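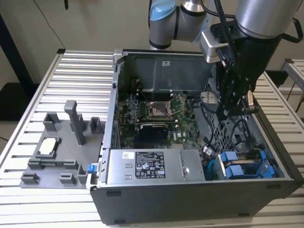
3. Refurbished Desktops in the Kelville Branch Libraries

3.1 Background and setting

Kelville runs a main library and a group of smaller branches, most of them in former storefronts or school annexes. Until the period covered by this study, each branch bought its own public computers from its own budget, and the replacement cycle varied a great deal. Two branches replaced machines on a fixed schedule. The others replaced them when they stopped working.

The town then moved to a shared supply of refurbished office desktops, bought in lots from Staseck, a regional reseller of off-lease equipment. The machines were full-size and small towers that had spent their first years in insurance offices and call centers. Staseck wiped the drives, tested the power supplies, and shipped the towers without monitors. Branches kept the monitors and keyboards they already had.

Our interest is in what happened to the patrons' use of the machines after the change, and in the work the change made for branch staff. Earlier studies of public access computing have mostly dealt with new equipment, often paid for by a one-time grant. Less has been written about secondhand equipment that arrives in uneven batches and has to be kept going by people whose main job is something else.

3.2 Session records

The booking software in use at all branches, Latidis, writes one line for each session. The line holds the branch, the station number, the start time, the end time, and the way the session ended. A session may end because the patron logged off, because the time limit was reached, or because contact with the station was lost. The last of these covers crashes, power cuts, and patrons who hold down the power button. Latidis can't tell them apart.

We took a sample of 4,000 sessions from the months before the change and 3,000 from the months after it. The second sample is smaller because one branch was closed for roof work during part of the period and we left it out entirely. Sessions shorter than the login screen's own timeout were dropped before sampling. No patron names or card numbers were given to us at any stage.

Start times needed some repair. Several of the older stations kept poor time when they were switched off overnight, and a few had drifted far enough to place morning sessions before the building opened. Where the branch server had its own record of the login we used that. Where it didn't, we kept the session but left it out of any table that depends on the time of day.

3.3 Interviews

Botond Vida carried out 19 interviews with branch staff, most of them at the service desk during slow hours. Gaëtan Caron read the transcripts separately and the two sets of notes were compared afterward. Staff were asked what they did when a station failed, how long they let it stand before reporting it, and what they told patrons who were waiting. They were also asked to describe the last problem they had dealt with from start to finish. This last question gave the most useful answers, and we draw on it heavily below.

Interviews were recorded with permission except for one, where the desk was too close to a children's reading group. Notes were taken by hand in that case.

3.4 Changes in use

The share of sessions ending in lost contact fell at every branch after the change. The drop was largest at the Győri Street branch, which had the oldest machines to begin with, and smallest at the main library, where the equipment being replaced was not much older than the equipment replacing it. We don't read the difference between these two as a difference in how the branches were run.

Session length changed less than we expected. Patrons at the smaller branches had been using nearly all of their allowed time before the change and went on doing so. At the main library there was a modest rise in the number of short sessions. Staff there put this down to printing. Under the old arrangement a patron who wanted one page printed often had to wait through a long startup, and some went to the copy shop across the square. After the change these patrons came back, or at least others like them appeared.

Sunday use deserves a separate note. Only the main library opens on Sunday, and only in the afternoon. Before the change, stations that failed on a Sunday stayed out of service until the town's technical office opened the next day. After the change this was still the case, but fewer stations failed, so the line at the desk was shorter. Several staff members named this as the thing they noticed most. It doesn't show up strongly in our figures, as the Sunday sessions are a small part of either sample.

3.5 Parts, spares, and local repair

Each lot from Staseck came with two extra towers meant as spares. The purchase agreement said that a failed machine should be swapped for a spare and sent back. In practice, branches worked out their own ways of handling failures, and these fell into a few patterns.

At some branches the agreement was followed closely. A failed tower was unplugged, labeled, and put in the delivery van with the returned books. These branches reported little trouble, but they ran out of spares early and then had stations standing dark while they waited for the next lot.

At others, staff opened the cases themselves. The most common repair was to take memory from one machine and put it in another. Replacing a drive came next. Staff who did this work had mostly learned it at home or in an earlier job, and none had been asked about it when they were hired. One of them kept a box of case screws sorted by thread, which she considered the most valuable item in the workroom.

Figure 3. Interior of a desktop tower lying on its side with the side panel off. The CPU socket is empty and its retention frame is raised. Memory slots are to the left of the socket and a graphics card is below it.

Processor faults were rare and were never repaired at a branch. The town's technical office did handle a small number, in each case by moving a processor from a tower with a dead power supply into one with a sound supply. The office told us it would rather do this than wait for a return, though it was outside the agreement. It also asked branches to stop removing memory from towers already marked for collection. Two complete machines arriving at the office could usually be made into one working machine, while two stripped ones could not.

A third pattern was to do nothing for a while. A failed station would be covered with a sign and left. Staff gave different reasons for this. At one branch the nearest outlet was behind a shelf that took two people to move. At another, the failed station was beside the heater and was unpopular anyway.

3.6 Recordkeeping

The technical office kept a spreadsheet of all towers by serial number. Branches kept their own lists by station number. The two lists agreed well at first and less well with each month that passed, mainly because a tower moved from one station to another was still the same tower to the office but a different one to the branch. By May the office had stopped trying to match them and counted only the total at each site.

This affects our results in one respect. We had planned to follow individual towers through the Latidis records and compare failure rates between lots. Latidis stores the station number and nothing about the hardware, so this could be done only where the branch list was reliable. We judged it reliable at two branches, and the numbers there were too small to support a comparison. The analysis in the next section is therefore by station.

3.7 Limits

The change in equipment came close to other changes. Opening hours were extended at the main library during the same spring, and the Győri Street branch got a new network line shortly before its towers were delivered. Staff at Győri Street were divided on which of the two had helped more. The lost contact figures can't settle the question, because a brief network failure and a crashed station leave the same mark in the log.

The interviews cover staff only. We did not speak to patrons, and remarks about why patrons came or stayed away are reported here as the staff gave them.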